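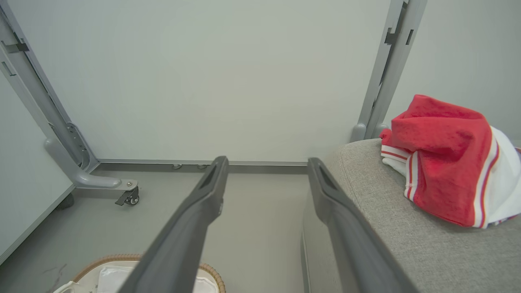 Marcelino Guimarães asks whether the Hollutine finger set is worth buying for cloth pickup, or whether the stock fingers on the Irkora arm will do with a lower force setting. He is running the stock pair at 80 percent force and gets double picks on thin fabric, mostly when one piece lies on top of another. Towels are fine. The wrist camera is the one that ships in the kit. Firmware is the August release.

Elaine Quintana
Lower the force first. 80 is far too high for thin fabric. I run 20 for single layers and go up only for terry. Set it in the grip profile and not in the motion script — the script value is overwritten each time the arm homes. Then check your approach angle. A straight vertical approach presses the top layer into the one below and you will pick both. Tilt the wrist 10 degrees and close while lifting.
I have the Hollutine set. The tips are narrower and reach into folds better, but they need a new tool offset, and the camera calibration has to be redone. For towels I saw no difference.

Sunia
just get the Hollutines, stock ones are junk

Vlachou
Stock is adequate for cloth. What Elaine says about the grip profile is correct for the August firmware; on older releases the script value wins. If you still get double picks at low force, look for error 241 in the log. It means the finger position sensor is reading closed too early, and changing fingers will not fix that. Rerun the finger zero routine with nothing between the tips, then restart the controller.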